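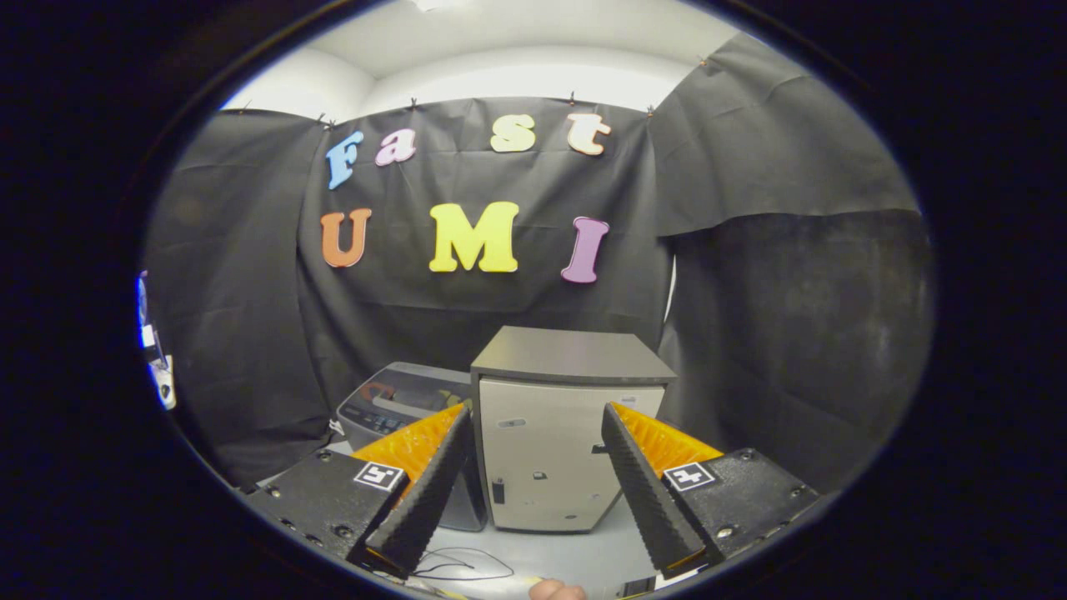

When a friend stops wanting to be your friend, it feels awful, and I want to talk to you about why. It happened to me when I was 7. Nizar Haddad and I did everything together, and then one June he told me he'd rather play with the kids from Twal Street. I thought I must be broken somehow! Friendships can look a bit like big bright letters hung on black cloth, where the F and the a tip over and sit lower than their neighbors. You can still read the word "Fast" just fine. Friends can be a little crooked with each other and still be friends.

So why do people drift apart? Sometimes they start liking different things. Sometimes one kid wants to play every single day and the other one likes quiet time (I'm a quiet time person, by the way). And sometimes there isn't a reason you'll ever find out, which I think is the hardest kind.

You're allowed to be sad about it. I cried for 2 days and ate a lot of toast. Tell a grown-up you trust, even if it comes out all jumbled - mine sure did. Try not to say mean things about your old friend at school, even when you really, really want to.

Then one day you might sit next to somebody new. I sat next to Rasha Majali on the bus, and she asked if I wanted half her orange.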